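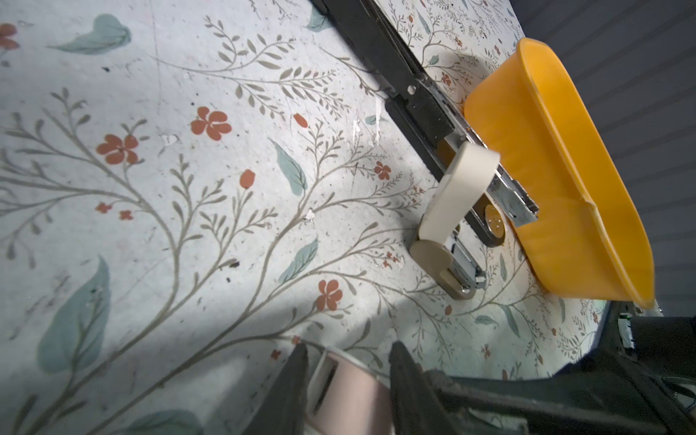 Fig. 1. Branching stems, small leaves, red five-petaled flowers on a pale ground.

**Surface pattern, wk 4 notes** (M. Acuña, 23/10/2024)

Repeat = the unit that tiles. Everything else today hangs off this.

- block / straight repeat: unit sits square on a grid. Easy to cut, easy to spot
- half-drop: each column shifts down by half the unit height. Most florals for cloth
- brick: same idea sideways, rows shift
- tossed: motifs face every direction, no "up". Wastes less cloth

Trailing stems hide the join. Draw the stem **across** the edge first, then fill leaves. If you leave the edges till last you get a gutter, a pale stripe that shows up at ten feet and not at your desk.

Color: count your screens. Each flat color is one screen in the old way of working. Bedetton sample book, plate 14, uses six and looks like more becuase of overlaps. Plate 41 uses three. Compare ground colors too, off-white vs true white, big diffrence under shop light.

Scale: hand-sized motif for tablecloths, smaller for napkins. Don't just shrink it! Thin lines fill in. Redraw.

Seul-gi Bae's question re: direction. One-way prints are fine for curtains, bad for round tables, somebody always gets upside down flowers.

Reading: Noh handout, pp. 234 to 265. Skip the dye chemistry, we do that in January.

For next time
1. one unit, half-drop, max four colors
2. tape up a 3 x 3 paper test
3. stand back, mark any gutters in pencil, bring it marked

Ji-hoon Cho has the key to the light table. Ask before six.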